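Search this journal Advanced search Go
Print this article | E-mail this article
Share 14 | Comments 3

4. Findings

4.1 What couples asked for first

We read 800 inquiry letters sent to the four venues in our study - the riverboat Skolidow, the old customs hall at Tromden, the Chaiyaporn garden house and the hilltop hotel at Jusar - and the first thing that struck us was how early the question of sound came up. Couples wrote about music before they wrote about food. They wanted to know if a string trio could be heard on an open deck, if the band had to stop at 10 p.m., and if grandparents would catch the vows from the back row. We had expected price to lead by a wide margin, and it came third!

The Skolidow letters were a real pleasure to work with. A moored boat is a narrow place, and people who write to it seem to know this already. They ask about the width of the gangway, the turning space for a wheelchair, where the dress can be hung before the ceremony. Kanyarat Saengthong coded all of these letters by hand and found that practical questions filled far more lines than romantic ones, even in letters that opened with a proposal story.

Fees varied more than the brochures suggest. The lowest quoted hire was 2,000 for a weekday morning at Tromden and the highest was 3,000 for a full December evening at Jusar, both without catering. Chaiyaporn quotes by the hour, so we left it out of the price comparison and kept it in everything else.
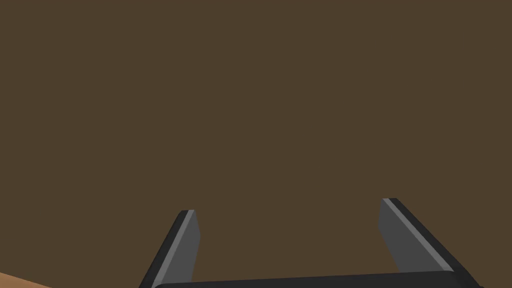

Figure 3. Simulated view with the gripper base along the bottom and a plain brown surface filling the area beyond it.

4.2 Guest numbers and the size of the room

Seventy guests turned out to be a lively dividing line. Below 70, couples were happy to hold the ceremony, meal and dancing in one room and simply have the chairs moved between courses. Above it, they began asking for a second space, and their letters got longer and (we thought) more anxious.

Jirayu Kamolrat followed up with the event managers and came back with wonderful material. At Tromden the manager walks each couple through the hall at the same hour as their planned ceremony, so they can judge the light and the street noise for themselves. Jusar has no such visit, and its letters contain many more questions about daylight. We would love to see this tested at other venues, especially ones on the water, where the light changes so quickly in the late afternoon.

E-mail the authors | Print section | Comments 3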